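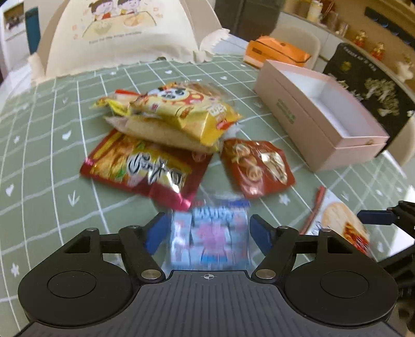 How to Get Candle Wax Out of a Tablecloth

If you've ever had friends over for a long supper, you know how it goes. The candles burn down while everybody is talking, somebody reaches across for the bread, and the next morning there's a hard little puddle of wax right in the middle of your good cloth. Don't panic, and please don't go at it with hot water! I did that to a linen cloth I bought at the Losby flea market one May, and all I managed was to spread the wax over twice as much fabric.

What you need:

Ice cubes in a plastic bag
A butter knife or an old plastic card
Plain brown paper bags, or paper towels
An iron
Liquid dish soap

Step 1. Let the wax harden all the way. Lay the bag of ice on top and go make yourself a cup of coffee. Small cloths can go in the freezer instead, folded loosely with the wax on the outside.

Step 2. Scrape. Hold the knife nearly flat and lift the wax off in flakes, working from the outside in. Go easy on anything embroidered – I once pulled out a whole leaf that way.

We love our readers! Sign up for the newsletter and get new household tips by email. You can unsubscribe at any time. [Sign up] [No thanks]

Step 3. Put brown paper under the spot and another piece over it, with any printing facing away from the cloth. Set the iron to low, with no steam, and press for a few seconds at a time. The paper will soak up the wax and go see-through. Move to a clean patch and keep going until nothing more comes up.

If your cloth is vinyl or has a plastic coating, skip the iron altogether. Scrape it and wipe it down with a soapy rag.

Step 4. Colored candles often leave a stain after the wax is gone. Rub in a little dish soap, leave it for 16 minutes or so (I set the timer and then forget it anyway), rinse, and wash the way the label tells you to. Check the spot before it goes in the dryer, as heat can set whatever dye is left. If you still see a shadow, do the soap again and hang the cloth outside to dry.

Kalliopi Vlachou
Aug 23, 2018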